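Strap handles and cable slack on a two-arm packing cell
Fordale forum, Cell maintenance
January, posted by Siiri Stankevičius

siiri_s
Good morning to all. I look after a small cell with 2 arms at Beltance. The task is packing food pieces into a soft bag with a zip. One arm holds the bag by its edge and the other does the picking. The cell is running well for most of the day, but twice this month the picking arm stopped with a force error when it moved up. I suspect two things, the bag strap and the cable on the wrist.

I re-taught the approach height yesterday. Before, the gripper travelled to the bag at 120 mm over the table, and I put this higher. The error became less frequent but it did not go away. At the yellow piece next to the bag it is the worst, because the strap is on that side. I cannot decide if the strap gets caught on the gripper or only lies over it, and the error log does not help me with this.
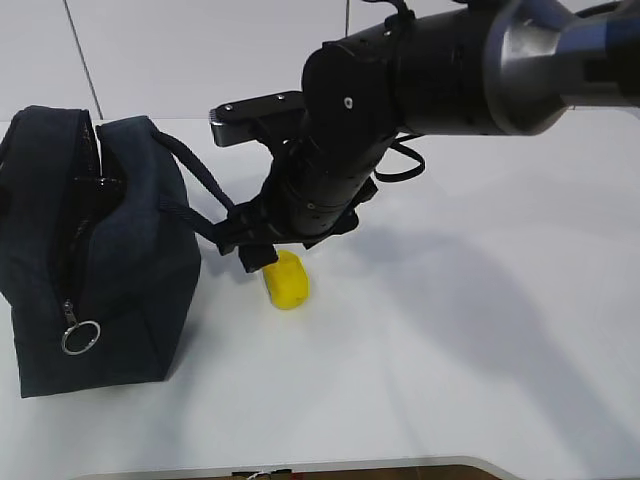 Last edited by siiri_s in January, 16:40

The cable makes a loop out from the side of the black link and goes back behind the arm. My colleague says that this loop is too generous. I say it must be generous or the wrist cannot turn. What slack do you leave? The Kaltix manual has one drawing for this and it shows a different wrist.

indrek_toom
I would not touch the cable first. If you change the cable and the strap in the same week, you will never learn which one it was. Move the pick place for the yellow piece away from the bag, run one shift, look at the log. In your picture the gap between them is small.

siiri_s
I can move it, yes. But the customer wants that the bag and the pieces can be put down by hand without care, so I will have to solve the strap anyway one day.

dzintra.s
I agree with Siiri here and not with Indrek. If people load the table by hand, then the strap will lie in a new way each time. You need a step where the holding arm takes the handle together with the fabric. We do it so on a similar cell. The order of work:

1. Send the picking arm back to its rest place and open the gripper.
2. Close the holding gripper at the upper left edge of the bag, over the fabric and the handle. Use low force, the fabric is soft and you will see it fold.
3. Check the other handle. It should hang outward and down beside the bag. If it stands up, put it down by hand at the teaching stage and see if it stays there.
4. Only now teach the approach of the picking arm, from the low side and with the fingers wide.

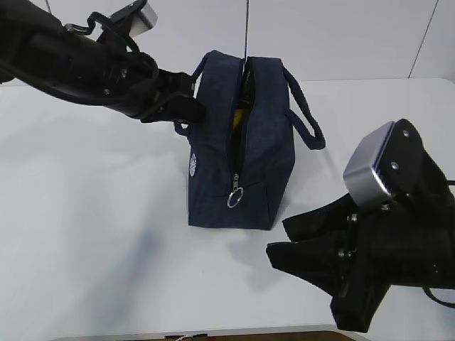

5. Take hold of the bracket on top of each wrist and try to turn it with your fingers. The small screws in the plate come loose on ours, and then the camera looks a bit to the side and the pick is wrong by a few millimetres.
6. Follow the cable with your hand from the gripper to the first tie while a second person moves the wrist to both ends in slow mode. If you feel it pull, give more. If it touches the table, give less.

jaein_seol
Step 6 is good but please do it with the arm at its lowest pick also. We had a tie which was fine at the top and very tight at the bottom. It took us 11 days to find this, and in those days we changed a gripper cable that had no fault.

indrek_toom
Dzintra, if the holding arm takes the handle and the fabric together, does it not pull the zip closed a little? Then the opening is narrow and you only moved the problem.

dzintra.s
A little, yes. We open the zip further before loading. It costs us a few seconds and the operator does not complain.

indrek_toom
A few seconds for each bag is a lot in my factory. I still prefer to move the pick place.

zhenhua_j
May I add the view from our side, we have the same layout at Grigaitė.

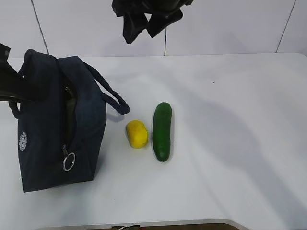
My opinion is that the waiting position is more important than the approach. We changed ours in program 51 and after that the force errors were rare. The picking gripper waits high, with the tips well above the table, between the bag and the pieces, and it goes down straight. The right handle curves outward and its end comes near to the yellow piece, so any path from the side will meet it sooner or later. The cucumber is on the far side and gives us no trouble, only we must keep a thin finger path between the two pieces, they lie very close.

siiri_s
Thank you, Zhenhua. Straight down I did not try. My path comes in at an angle because I wanted to save time. Tomorrow I will teach the high waiting point, and I leave the cable as it is until the end of the week, so Indrek is also content. The bracket screws I checked after reading Dzintra's list. One of them moved a quarter turn.

dzintra.s
Put a paint mark on it, then you see next time if it moved again.

jaein_seol
And please write which tie you have at the lowest pick. I am curious if it is the same one as ours.

Recent in Cell maintenance
Kaltix controller does not keep the rest position after restart
Which grease for a small wrist joint?
Marking screws with paint, which colour stays
Force limit for soft bags, your values
Two arms, one table: who moves first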